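Hassanpour Court Residents' Association
Minutes of the July meeting, 7:00 p.m., ground floor meeting room

Present: Archana Dwivedi (chair), Manju Yadav (minutes), residents of units 4, 9, 12, 17 and 23. Apologies from unit 6, who also sent apologies in advance for the next meeting.

1. Minutes of the last meeting
Approved, after unit 12 asked that "shouted" be changed to "remarked." Changed.

2. Laundry room
The second dryer is still out. Gornix came to look at it, agreed that it was out, and billed us for the agreement. Archana has written to dispute the charge. Unit 9 asked whether we could go back to Weso, who used to service the machines. Manju reminded the meeting that we left Weso over the flooding. Unit 9 said the flooding was at least free.
Action: Archana to get a written quote from both before the next meeting.

3. Bike storage
There are 41 bikes in the basement and far fewer people in the building who have been seen on one. Tags go on all of them this month. Any bike still wearing its tag at the end of August will be given to the Brisine Street repair shop. Unit 17 wished it recorded that the green tandem is not abandoned, it is resting. Recorded.

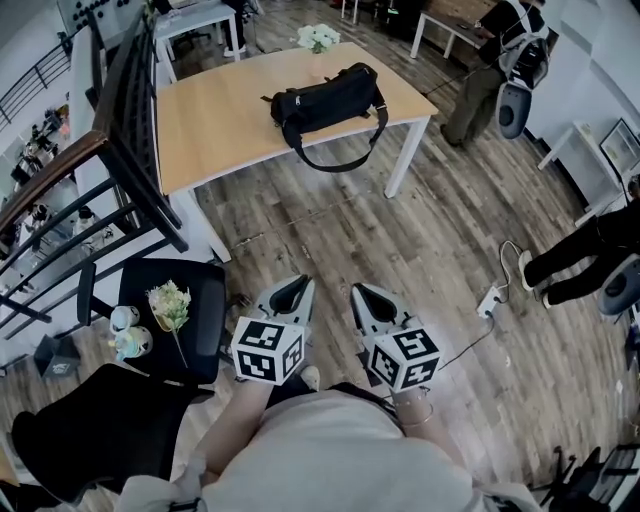 4. Meeting room rules
The sign-up sheet has been filled in by "me" on four separate evenings. From now on, names and unit numbers, please. Tables should be clear when you leave, and that covers bags: a black duffel with a long strap on the tabletop takes up the space of two residents and their paperwork. Flowers may stay. The small vase of white ones was praised by everybody except unit 23, who has allergies and said so at length. A proposal to charge a $200 deposit for private parties was put to a vote and lost, mainly to people with birthdays coming up.
Action: Manju to print a new sheet with a column for unit numbers, and tie a pen to it.

5. Hallway lights, third floor
The timer now gives you enough light to reach the elevator if you don't stop to find your keys. Unit 12 would like longer. Unit 4 would like it shorter, as it shines under the door. Left as it is, to the satisfaction of neither.

6. Any other business
Unit 17 asked who is feeding the pigeons. Silence. Item carried over.

Meeting closed at 8:41 p.m. Next meeting in September, same room, bring your own coffee.

M. Yadav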